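Low-cost PM2.5 sensor reads far too high on humid mornings — correct the data or dry the inlet?

Asked by Sanaa Younis in Air Quality / Instruments
Tags: particulate matter, humidity, calibration, optical sensors
3 answers

I run a small optical particle counter on a north-facing wall in Grullorport, one block up from the harbor. It logs PM2.5, temperature and relative humidity once a minute, and I average to hourly. The sensor is a laser scattering type with a fan, no heater, mounted in a louvered housing. The regional reference station at Gorach uses a beta attenuation monitor with a heated inlet and is the nearest thing I have to truth. It is inland and upwind on most days.

In dry weather the two agree well enough for my purposes. On foggy mornings mine climbs steeply before sunrise, sits at a plateau for a few hours, then drops as the humidity falls. Gorach shows nothing of the kind. On the worst morning last December my unit went above 200 µg/m3 while the reference stayed in the single digits. A few one-minute values that month hit 1000, where the firmware clips.

Things I have already checked:

The fan runs at normal speed and the inlet is clear.
The housing has no standing water in it.
The clock is right. Both records are in local standard time.
I brought the unit indoors for a week and it behaved normally. 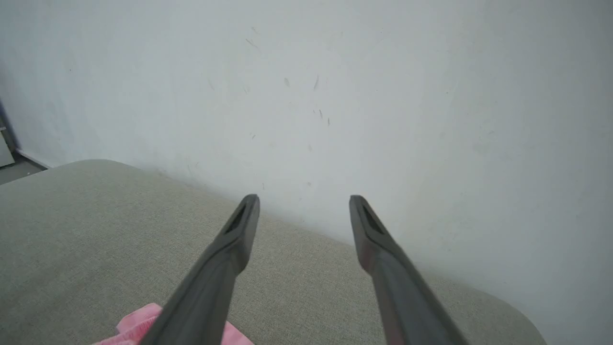
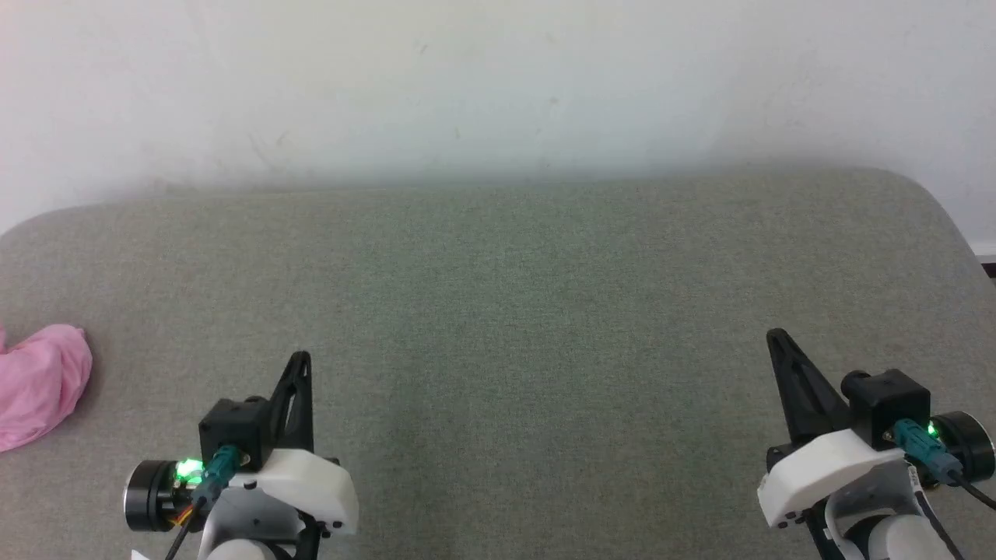

Indoors. The gray cushion and the pale wall are in the second one.

My questions are these. Is it legitimate to apply a humidity correction to the existing record, or should I throw out everything above some threshold? And if I build a heated inlet for next winter, how hot does it need to be? I have seen people recommend simply wrapping the inlet tube in heat tape, but it seems to me that would drive off some of the real aerosol along with the water.

I would like to keep the hourly series usable for a comparison of wood smoke between winters, so losing all the foggy hours would hurt. Those are often the still, cold hours when smoke collects.

Answer 1 (accepted)

What you describe is two separate problems, and they need separate treatment.

The first is hygroscopic growth. Salts and some organics in the particles take up water as humidity rises. The particle gets larger and scatters more light, and the sensor converts that to mass as though it were dry material. The reference instrument heats its sample and reports something closer to dry mass. Growth is modest below 70 percent relative humidity, noticeable by 80, and very steep above 90. Near the coast you have sea salt in the mix, which takes up more water than smoke does, so a correction fitted inland will usually be too weak for you.

The second is fog. Fog droplets are not grown particles in any sense you can correct for. They are mostly larger than 2.5 micrometers, but these sensors do not have a sharp size cut, and a large number of droplets in the beam still produces a large signal. Your clipped values are almost certainly this. No formula recovers the dry mass from them.

For the existing record I would do the following.

Discard any one-minute value at the firmware limit. Then discard any hour in which more than a quarter of the minutes were lost that way, and flag the hour as fog.

For what remains, use the usual kappa form. The growth factor in mass is

GF = 1 + (k / d) x RH / (100 - RH)

where k is the hygroscopicity parameter, d is the particle density relative to water, and RH is in percent. Divide the raw PM2.5 by GF. Take d as 1.65 to begin with. For k, fit it to your own data against Gorach, using hours between 50 and 90 percent humidity only. If you come out with k between 0.2 and 0.5, it is plausible. If it comes out well above that, some fog is still in your fitting set.

Do not extend the correction above 95 percent. The term RH / (100 - RH) blows up there, and a typical humidity sensor is off by two or three percent at that end. At a true 96 percent, an error of two points either way changes the term from 49 down to 16 — far more uncertainty than the correction removes. Flag those hours too.

One more caution. The humidity sensor inside most of these units sits next to the electronics, where it is warmer than outside air, and so reads low. Log ambient humidity with a separate shielded probe if you can. If you can't, at least state in your notes which one you used, because the fitted k is only valid for that location of the probe.

On the wood smoke comparison: you will lose some of the still, cold hours and there is no honest way around it. Report how many hours were flagged in each winter. If the counts are very different, restrict both winters to the same humidity range before you compare them.

Answer 2

I can speak to the heated inlet. I built one for a sensor at Goh, which gets river fog.

You do not want it hot. You want the sample dry enough that growth is small, and that takes less heat than people expect. Raising saturated air at 5 C by 10 C brings it to roughly half saturation. Mine is a metal tube with a low-power resistor pad and a thermistor at the outlet. The controller switches on at 65 percent RH measured in the sample stream and off at 60.

You are right about losing real aerosol. Ammonium nitrate goes first and some of the lighter smoke organics follow. Keep the sample below 35 C and the residence time short. Heat tape with no control will overshoot on a dry afternoon, and you will have swapped a high bias for a low one.

Length matters as well. My first tube was 200 mm and the sample did not reach temperature at the flow the fan gave. The internal fan on these units is weak. Any added tube cuts the flow, so check it against a second, unmodified sensor on a dry day before you trust it. I went to 500 mm of tube and had to add a small pump.

Also insulate it. Otherwise wind changes the sample temperature and you will chase that in the data.

Answer 3

I just delete anything over 85% RH. Works fine. I have a Fodar unit and the app has a setting for it.

Comments on Answer 1

Sanaa Younis, 7 August 2026: Thank you. I fitted k on the hours between 50 and 90 percent and got 0.61, then removed the flagged fog hours plus one hour on each side of them and it fell to 0.43. The residuals no longer trend with humidity. There were a little over 600 hours in the final fit. I only have the internal humidity probe for last winter, so that goes in the notes.

Reply: 0.43 is reasonable that close to salt water. Check whether it differs between onshore and offshore wind. If it does, use two values.

Sanaa Younis: It does, and by a fair amount. Offshore wind gives 0.29. I will split the record by wind sector.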